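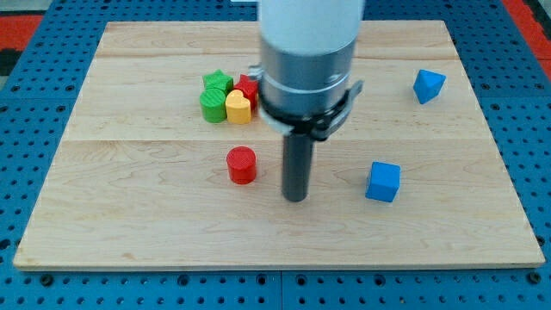 Speaker notes, kitchen hygiene session, October

Open with the Covton leaflet. It claims wood is "92% safer" than plastic. Safer at what? Pause, let them try to answer.

The number comes from a survey of 217 households in Grultville. People were asked how clean they thought their cutting boards were. No swabs, no lab. I'd trust it to tell me about opinions.

Aisling Hegarty will probably object from the floor. Fair enough, she has read more of this than I have. Ask her which study she'd defend and give her a minute.

Next slide: the Brustetti oil, sold as "germ-blocking." I wrote asking for their test data and got a coupon.

What I'm willing to say: hot water, soap, stand it up to dry, keep raw chicken on its own board. Deep grooves are a problem in either material.

Skip the dishwasher story if we're past 7 minutes. Questions, then hand over to Awad.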